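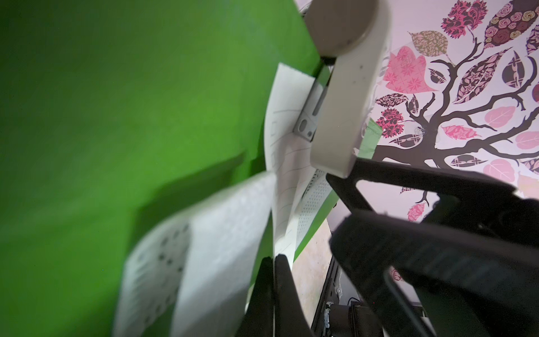

4.2 Living in the house while you fix it

I should say up front that I came to this part of the study with baggage. My husband and I spent a winter washing dishes in a bathtub, so when people told me about their own bathtub dishes I nodded a lot more than an interviewer is supposed to. Etenesh Worku, who coded the transcripts with me, flagged every place where I did it, and we dropped two of the longer exchanges because I was pretty much answering my own questions.

So, who stayed and who moved out? Of the 68 households we talked to in Doltville and Pritaver, 15 moved out for at least part of the work. Everybody else camped. They cooked on hot plates in the dining room, they slept three to a bedroom, they hung plastic sheeting in doorways and took it down again for birthdays. The Pritaver rowhouses are narrow (mine would fit inside one with room left over, but not much), and with a single staircase there's really no way to shut the dust up on one floor. People talked about dust more than they talked about money, and they talked about money plenty!

Figure 3 plots the month a household closed on the house against the month the kitchen sink ran again. The steep bit in the middle is the March group, buyers who closed in early spring, tore the kitchen out right away and then waited on plaster. I expected the folks who did their own demolition to land at the slow end. They're scattered all over the place, and I don't have a good story for it. Etenesh thinks it has to do with how many trades were booked before closing, and the Habte survey of older homes leans the same way, but our questionnaire only asked about the first contractor hired, so we can't check.

One number I do trust is the dumpster one. We asked for receipts, and the middle household in Doltville paid $1,795 for hauling over the whole project. Hardly anyone had put hauling in the first budget at all. One woman on Prandby Street had a lovely spreadsheet with a line for cabinet knobs and no line for trash.

Figure 3. Months from closing to a working kitchen sink, by month of closing, both towns. Households that moved out are shown as open circles.

The open circles sit a little lower than the filled ones, but please don't read too much into that. Families who could pay for a rental could usually pay for a bigger crew too, and I get into that mess in section 4.3.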